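How to Slice, Dry and Store Lemons at Home

Dried lemon slices keep for months and are useful in tea, in jugs of water, on top of a baked cake or in a jar of mixed spices. The method is simple and you only need an ordinary oven. Most of the trouble people have comes from slices cut at different thicknesses, so the longest part of this page is about the cutting.

What you need

500 g unwaxed lemons (four or five, depending on size)
A chopping board, bamboo or plastic
A small serrated knife, or a very sharp plain one
A thin, flat spatula
A wire rack that fits over a baking tray
Kitchen paper
A clean glass jar with a tight lid

If you can only find waxed lemons, put them in a colander, pour over hot water from the kettle and scrub them with a vegetable brush. Rinse in cold water and dry them well. A wet lemon slides about on the board.

Setting up the board

Fold a damp cloth and lay it flat under the board so that it can't move. Some boards have a metal handle at one end or side. Turn the board so the handle points away from your knife hand, otherwise you will keep catching your knuckles on it.

Keep a bowl or a small bin within reach for the ends and pips. I also put the rack and tray next to the board before I start.

Cutting the slices

1. Cut off both ends of the lemon until you can see the flesh. Keep the ends for cleaning the sink or for boiling in the kettle to loosen limescale.

2. Lay the lemon on its side and hold it with your fingertips tucked in.

3. Cut straight down in slices 4 to 5 mm thick. Use a gentle sawing movement and let the teeth of the knife do the work. Pressing hard squashes the segments and the juice ends up on the board.

4. Push out the pips with the tip of the knife. Do this while the slice is flat, and work from the middle.

5. Move the slices with the spatula. Slide it under from the rind side, keeping the blade low. Picking them up with your fingers tends to tear the thin skin between the segments.

Slices can overlap on the board while you finish cutting, but they must be separate on the rack. Where two slices touch they stay damp and stick together.

A mandoline will give you more even slices. Always use the guard. I went back to the knife after a while, as there is less to wash up.

Drying

Heat the oven to 90°C, or 80°C if it has a fan. Pat both sides of each slice with kitchen paper and lay them on the rack with the tray underneath to catch drips.

Dry for three hours, then turn every slice over with the spatula. Give them another one to two hours. Open the oven door for a few seconds every hour to let the steam out. Start looking at them more often after the fourth hour, because thin ones brown quickly near the end.

They are ready when the rind is hard and the flesh feels papery and not tacky. A little darkening is normal. If the middles still feel soft, turn the oven off and leave them inside with the door ajar until it has cooled.
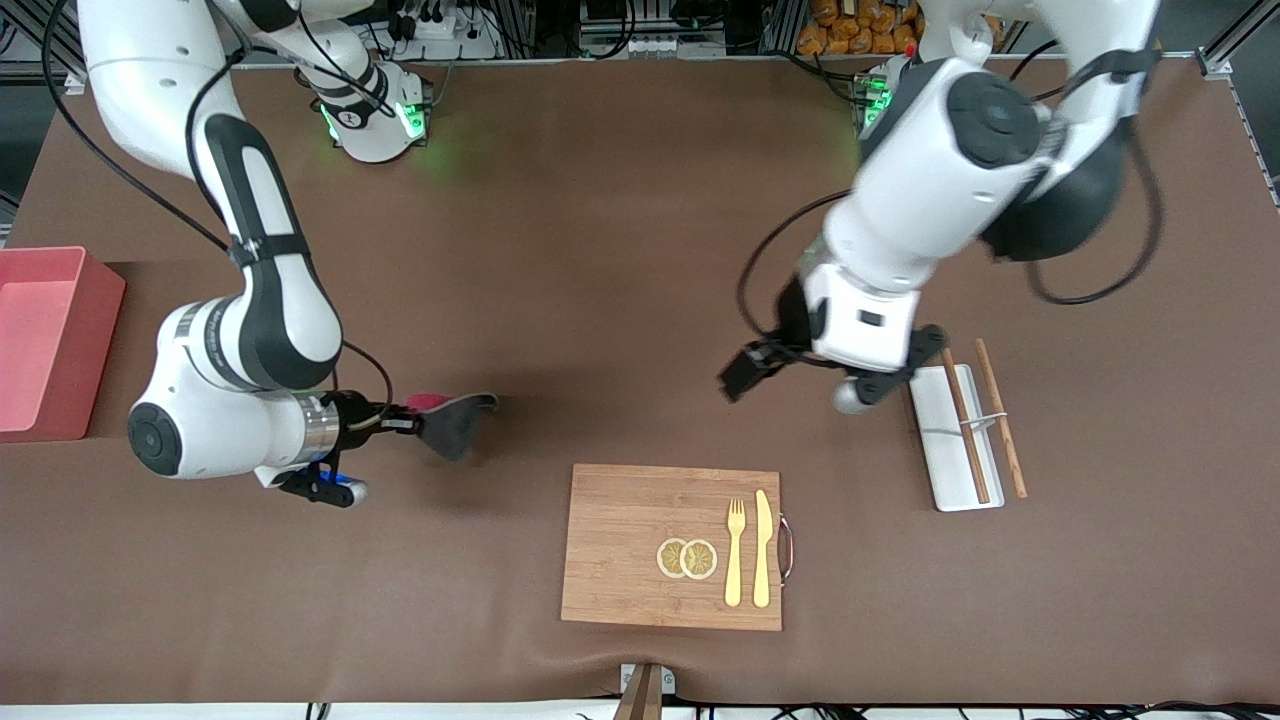

Can I put lemon slices straight on a bamboo board?

Bamboo is fine for lemons as long as you don't leave the juice sitting on it for hours. Wipe the board when you have finished, wash it by hand in warm soapy water and stand it on its edge to dry. Rub in a little food-safe mineral oil every month or so if the surface starts to look dull.

Storing

Let the slices cool completely on the rack before they go in the jar. Any warmth left in them will turn to moisture under the lid. Fill the jar loosely and check it after two days. If you see mist on the inside of the glass, put everything back in the oven at the same heat for 30 minutes.

Kept in a dark cupboard they last about six months. Mine are usually made in January and are still good in early summer. Throw away any that smell musty or show spots of mould.

Freezing instead

If you don't want the oven on for half a day, freeze the slices. Lay them flat on baking paper, freeze until hard, then tip them into a bag. They come apart easily and can go into a drink straight from the freezer. They are too wet to use as decoration once they thaw.

Nnamdi Onuoha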